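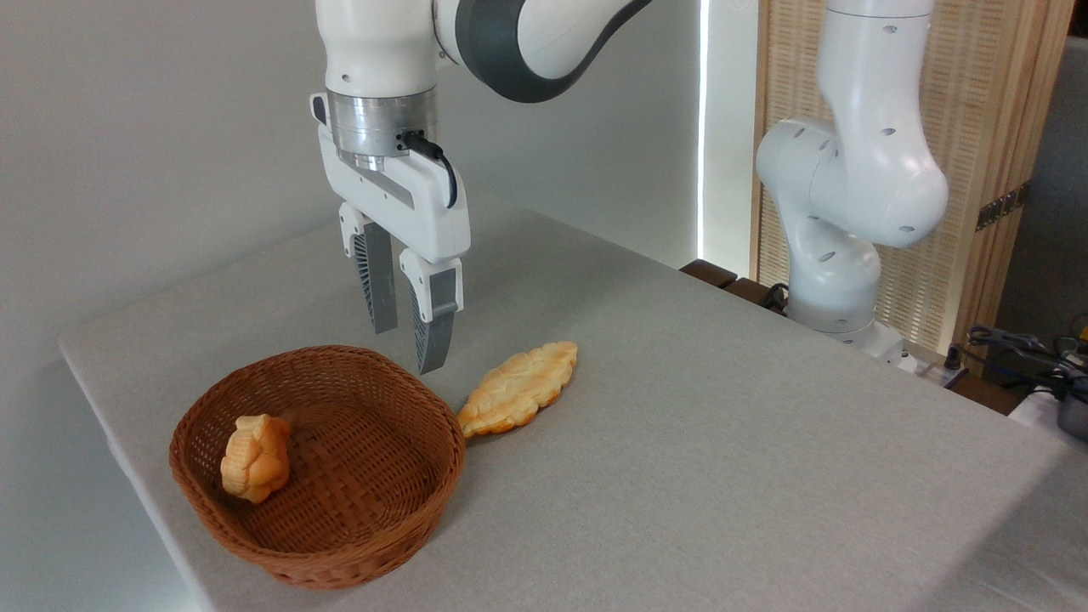
Fig. 6-1. Woven basket and gripper, light gray table.

Vamness License Ledger: User Guide
Section 6. Setting Up a Trademark License and Its Royalty Schedule
Updated October – Tidel Documentation
14 shares | 3 comments

6.1 Before you start

You need the signed license agreement, the registration or application number of each mark, and an account with Editor rights or higher. Owner and licensee records must already exist (see Section 4). The steps below use a sample license in which the owner is Storkero and the licensee is Bakilana.

6.2 Create the license record

1. Open Licenses and select New.
2. In Owner, choose the party that holds title to the mark. If title passed by will or trust, choose the estate or trust, then list the heirs on the Beneficiaries tab. Heirs entered as separate owners will each receive a full statement.
3. In Licensee, choose the party that pays.
4. Under Marks, add each word mark and each logo on its own line. A word mark does not cover the logo form unless the agreement says it does.
5. Enter the start date. Leave End Date blank for a license that runs until terminated.
6. Select Save as Draft.

Note: The license name can be up to 60 characters long. Extra characters are dropped on save without a warning.

6.3 Enter the royalty terms

1. Open the draft and go to the Terms tab.
2. Set Basis to Net Sales or Units Sold. The basis cannot be changed after the first statement posts.
3. Enter the rate. For a stepped rate, select Add Tier and enter the lower limit of each tier in ascending order.
4. If the agreement has a minimum payment per period, enter it in Minimum. The sample license uses $3,000 per quarter.
5. Set the statement period and the number of days allowed for payment.
6. Select Check Terms. Lines with errors turn red – correct them before going on.

When earned royalties fall below the minimum, Vamness bills the difference on a separate line. In the sample data, Bakilana earns $2,704 in the first quarter, so the statement shows that amount plus a shortfall line for $296.

6.4 Back royalties

Use this procedure only when a ruling or a settlement sets a past period for which royalties are owed.

1. On the Terms tab, select Add Past Period.
2. Enter the first and last day of the period exactly as written in the order. Sales outside these dates are left out.
3. Import the sales file. The importer accepts 300 rows per file. Split longer files by month.
4. Enter interest as a separate charge. Do not add it to the royalty rate.
5. Record attorney fees under Other Awards. They are not royalties and must not appear in the beneficiary split.

CAUTION: Posting a past period locks all sales rows inside it. Only an Administrator can reverse the posting, and the reversal stays in the audit log.

6.5 Activate the license

1. Select Preview Statement and compare the totals with your own figures.
2. Attach the signed agreement as a PDF.
3. Select Activate. The status changes from Draft to Active.

If Activate is grayed out, check that the beneficiary shares add up to 100 percent and that every mark has a number.

Related sections
Section 4. Owner and Licensee Records
Section 7. Ending a License and the Sell-Off Period
Section 9. Audit Log and Reversals
Recently updated: Importing Sales Files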